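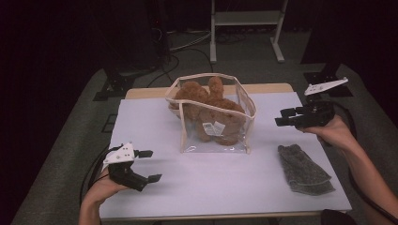
A brown teddy bear inside a clear bag, next to a folded gray towel.

Follow for Kids
November 27, 2021

How Do Websites Know How Much Money a Famous Player Has?

Type the name of any famous ball player into a search box and you will probably see the words "net worth" pop up. Click, and a page will tell you the player is worth so many million dollars. It looks like a fact. It sits right next to the player's birthday and height, which are facts (well, height is a story for another day).

So how did the website find out? Most of the time, it guessed.

What does "net worth" mean?

Net worth is a sum. You add up everything a person owns, such as money in the bank, a house, cars, and pieces of a business. Then you take away everything the person owes, like a loan on that house. What is left is the net worth.

Try it with something small. Say you have 23 dollars in a jar and you owe your sister 5 dollars. Your net worth is 18 dollars, plus whatever somebody would pay for your bike.

And right away there is a problem. What would somebody pay for your bike? You don't really know until you sell it. A website that has never seen your bike, your jar or your sister knows even less.

What can people find out about a player's money?

Some things are public, meaning anyone can look them up. In many pro leagues, reporters and players' groups publish what a player's contract says. A contract is the deal between a player and a team. House sales are often public too, depending on the state.

Now look at what is usually private:

Bank accounts
Tax bills
What the player pays an agent
Loans
Gifts to family
Money made or lost in a business
Most deals to wear a certain shoe or drink a certain drink

That second group is big. If you only know the first part of a sum, you can't get the answer, no matter how good you are at math.

Is a big contract the same as a big pile of money?

No, and this trips up grown-ups all the time. Picture a headline that says a player has signed for 16 million dollars over four years. Lots of people read that and think the player now has 16 million dollars. Look closer.

First, it is spread over four years. Second, in some sports, part of a contract may not be guaranteed. If the team lets the player go early, some of the money may never arrive. Third, taxes come out, and for someone earning that much, taxes take a large bite. An agent takes a share too. After all that comes rent, food, trainers, travel, and anything else the player wants or needs.
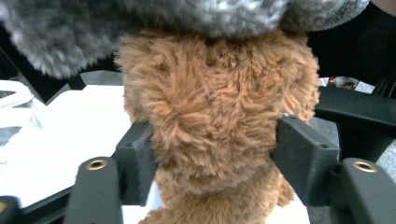
By the end, the money left in the bank could be a lot less than the headline number. It could also be more, if the player saved well and put money into something that grew. From the outside you can't tell which.

Let's check a page

We looked at a page on Noltimow, a site that lists thousands of players and singers. We picked a backup basketball player and read every word on the page about the player's money. It was 143 words long. Here is what we were looking for:

Does it say who worked out the number? It did not. The page said "sources estimate," but it never named a source.

Does it say when? There was a year in the title but no date on the number itself. A number from a long time ago can sit under a brand new title.

Does it show the sum? No. We got the answer with none of the steps. Your math teacher would not accept that, and we don't either.

Does it use wobbly words? Yes, lots. "Reportedly," "is believed to have," "could be worth," "allegedly." Wobbly words are fine when a writer is being careful. They are less fine when they are hiding an empty cupboard.

The page also said the player had a rich deal with the shoe company Jandetti. Farther down, the same page said "it is unclear if the player has any shoe deals." Both of those can't be right!

But three websites all say the same number

This sounds like good proof. If three friends each count the chairs in a room and get the same answer, you can feel pretty sure about the chairs.

But suppose only one friend counted, and the other two copied. Then you have one count, and if the first friend was wrong, all three are wrong. Websites copy from each other a lot. Sometimes they even copy the spelling mistakes, which is a handy clue.

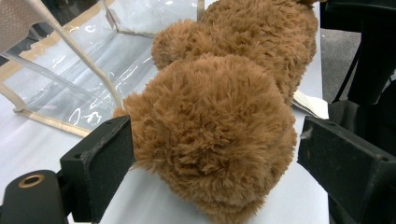

A good question to ask is, "Where did the first one get it?" If you follow the trail back and it just stops at a page with no source, you have a rumor with a dollar sign on it.

Why do websites do this?

Many of these sites show ads, and ads pay when people visit. People are curious about money, so a page about money gets visits. Writing "we don't know" would be more truthful, but it makes a very short page.

It costs almost nothing to make a page like this. Some sites use the same sentences for every player and just change the name and the number. You can test this yourself. Open two pages on the same site, read them side by side, and see how much matches.

Are all money numbers made up?

No. Let's be fair. Some business magazines have reporters who spend weeks on a list of rich people. They ask lawyers and companies, read court papers, and explain how they got their numbers. Even then, they call the result an estimate, which is a careful guess. A careful guess with the work shown is worth more of your trust than a number that fell out of the sky, though it is still a guess.

And a contract figure from the team or the league is usually pretty solid. Just remember what it tells you: what the team agreed to pay. It doesn't say what the player has.

Try this at home or at school

Pick a player you like, and ask a grown-up to help you search. Write down the net worth from as many sites as you want. The class in Montoya that tried this for us in May found that one soccer player was worth nearly three times as much on one site as on another, on the very same afternoon.

Then make two columns. In the first, put every fact that has a source you can name. In the second, put everything else. Your second column may be a good deal longer.

Words to know

Contract: a deal that both sides agree to follow.
Debt: money you owe.
Estimate: a careful guess.
Net worth: what you own minus what you owe.
Source: the person, paper or place a fact came from.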